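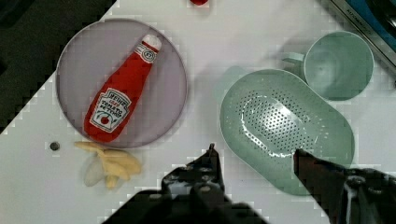 Cullano Toy Library
Play Kitchen Boxes: progress report to the Larnov Fund
Jan 22, 2025
Report 2 of the grant period

Where we are

You gave us £2856 to put together play kitchen boxes that families can borrow, take home, cook nothing in for three weeks and bring back. We have spent £1237 of it. The rest is still in the account, and the reasons for that are set out under Money, where they look slightly better than they do on our shelves.

The plan was for 40 boxes by the end of the grant. The first batch is out on loan, the second is being put together on the white table in the back room, and the third exists as a list. Our first report described the boxes as "nearly ready". We would like to withdraw the word nearly and apologise to anyone who relied on it.

What goes in a box

We spent longer on this than we expected to. The application said "a selection of play food and utensils", a phrase that turns out to be capable of holding up a project for a whole autumn. Every member of staff has a firm view on what a kitchen is, and most of those views were formed at the age of four.

What we settled on is a mixture of soft food and hard ware. The soft food is plush: the ketchup bottle, the bunch of bananas and their various colleagues. The hard ware is the things that hold it, so a plate, a colander and a cup with a handle. Children under two mostly want to carry the food about and put it somewhere unsuitable. Children over two want to serve it to you, repeatedly, and watch you eat it. Both groups need something to put it in.

The ketchup deserves a paragraph of its own. It is a stuffed red squeeze bottle with a white cap and a Heinz label, down to the little tomato, and it is the most requested item we own. Children who will not look at the plush vegetables will cross a room for it. One family brought back their box with everything in it except the ketchup, and then brought back the ketchup separately, later, with what we can only describe as a heavy heart. It lies nicely across a plate as though it were the main course, and at our sessions it usually is.

The bananas are pale yellow and very soft. They have been used as a telephone, a hat and, by one determined borrower, a baby. We have no record of anyone pretending to eat them. They stay in the box all the same, and the parents seem glad to have some fruit represented.

Of the hard items, the mint-green colander has been the surprise. It was chosen because it was oval and fitted across the corner of the box. It has since been a boat, a helmet and a bed, and it has spent a good deal of time having things posted through the holes that do not go through the holes. The cup comes in the same green, which pleased those of us who like a set. The plate is a pale lavender grey with a raised rim, and matches nothing, but food stays on it when it is carried at speed.

Suppliers

Most of the hard ware came from Huenchumán, the catering and homeware shop on the ring road, who let us have a discount and did not ask why a toy library wanted so many colanders. Their delivery came in two parts. The first had all the cups. The second had the plates, and a polite note about the colanders. The colanders are now coming in February, apart from those we carried home ourselves on the bus.

The soft food has been harder. Plush groceries are easy to buy one at a time as a present and oddly difficult to buy in any quantity as an organisation. We were offered a very good price on plush aubergines alone. We thought about it for longer than we should have.

Cleaning and checking

Your monitoring form asks how we will keep the items "in a safe and hygienic condition". The hard ware is washed in hot soapy water, rinsed and left in the rack overnight. The plush goes in a net bag on a gentle cycle and is dried flat. The first time we did not dry it flat, and the bananas developed a permanent lean. We have since bought a proper airer and charged it to the grant under Equipment.

Each returned box is unpacked onto the table and checked against the card in the lid. We look at seams, labels, handles and rims. Anything split is mended or taken out. So far we have mended one sausage and retired nothing, which we put down to the quality of the stitching and to the fact that the ketchup gets all the rough handling and appears to thrive on it.

The card in the lid has been rewritten. The old one listed the contents in alphabetical order. Families told us this was no help at all when looking under a sofa at half past eight in the evening. The new one has a small drawing of each thing, and the drawings are good apart from the banana, which has been mistaken for a glove.

What families have said

We asked borrowers to fill in a slip when they returned a box. We had hoped for remarks on language and turn-taking. We did get some of those, including a very useful one from a parent whose daughter now says "more sauce" and "all gone" in the right places and to the right people. We also got the following, copied as written:

"Lovely. Can we have the ketchup on its own."

"He washed the cup in the toilet. I have washed it since."

"Would be better with a pan."

"My mother thought it was real and put it in the fridge."

The remark about the pan came up more than once and we have taken it seriously. The third batch will include one if the budget allows.

Our neighbours at Kustasine Nursery have borrowed a box for their home corner and asked to keep it longer than the usual loan. We agreed, on condition that they tell us what the children do with it. Their first note says they have opened a café, that the menu is ketchup, and that the service is slow.

Money

Spending so far has gone on plush food, plates, cups, the colanders we have in hand, storage boxes, printing of the lid cards, laundry bags and the airer. Receipts are attached. The one for bus fares is handwritten, as the original went through the gentle cycle.

We are behind on spending for the plain reason that we cannot pay for colanders that have not arrived. Once the February delivery is in we will settle that invoice and order the remaining soft food. We do not expect to go over, and we are not asking for more. We would ask your permission to move a small amount from Printing to Equipment to cover the pan. The printing came in cheaper than quoted, possibly out of sympathy for the banana.

What happens next

Finish packing the second batch, using the colanders we have.

Take in the Huenchumán delivery in February and check it before signing, having learned.

Buy the rest of the plush food, with a spare ketchup held back at the desk for emergencies.

Redraw the banana.

Your programme officer kindly offered to visit. Mornings are best, and there is a kettle. Please let us know beforehand if you would like to see a complete box, so that we can keep one in from loan.

Cullano Toy Library, for the Larnov Fund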